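**Notes from the sorting bench**

I've been meaning to write this one since July, when a reader asked how we keep power supply leads from turning into one big knot. Short answer: we don't, not completely! But we've gotten a lot better at it, and I promised I'd share what changed (and what I'm still grumbling about).

If you've ever opened a drawer of power supplies, you know the trouble. The units themselves are easy. They're boxy, they stack, they sit in a row and behave. It's the leads that get you. Every unit brings its own handful of colored wires with plugs on the ends, and every plug has a little latch or corner that loves to grab hold of its neighbor. Pull one and you get five. Pull harder and you get a bent pin, which I've done more often than I'd like to admit in a newsletter with more than 270 subscribers.

For a long time we at Jikby coiled everything and put the coils in plastic tubs. It looked great on day one. By the second week the tubs were soup, and I'd find myself at the end of the afternoon with my elbows on the bench, teasing a yellow wire out of a red one and wondering where my tea had gone.

So now we box them. Plain old cardboard cartons with dividers, the kind that bottles or jars get shipped in, one bundle to a compartment. I can't tell you how much I love a divider. It's free, it's already cut to fit, and when it gets chewed up you throw it in the recycling and grab another. The cartons get ratty along the top pretty fast from hands going in and out, and I used to trim them neatly with a knife, and then I stopped, and life went on.

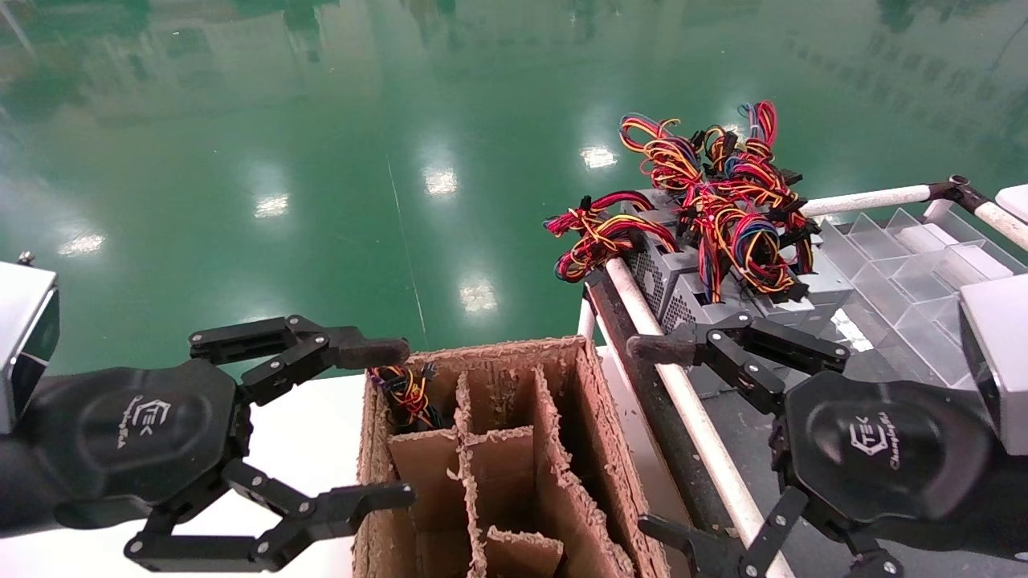
Vileo wrote in to say that cardboard is fine for a month but sheds dust into the connectors, and that a cloth shoe organizer hung on the side of a cart does the same job with less mess. Fair point about the dust! I've started giving each plug a quick puff of air before it goes anywhere important. The shoe organizer I'm less sure about. My worry is the weight, and also that I'd forget what was in the bottom row, but I'm willing to be talked into it if somebody sends me proof.

The way I work these days is pretty simple. I park the cart right up against the bench, units lined up on top, and the carton goes next to it so I'm not carrying wires across the room (that's how you end up with a connector dragging on the floor and somebody rolling a chair over it). Then I work from one end of the row. I find the plug first, follow it back toward the unit, and only then start folding. Going the other way, from the unit out, seems like it should be quicker and it just isn't. I fold each lead back and forth about the length of my hand, put a soft tie around the middle, and tuck it in with the plug facing up. Plug up is the part I'm fussy about. When you're looking for a particular connector you want to see its face.

I keep a clear tray with compartments for the small stuff, too. Spare ties, caps, the odd screw. Being able to see through it saves me a lot of poking around.

On a good run I can get through 13 bundles before I need to stretch. Twelve of those will be tidy and one will look like a bird made it.

Still on my list: labels. I bought a pack of 70 sticky flags from Bitora, and they stick beautifully to my sleeves and to nothing else. If you've got a label that stays put on a thin bundle of wires and peels off without leaving goo, please, please reply to this email. I'll test the suggestions and report back next issue.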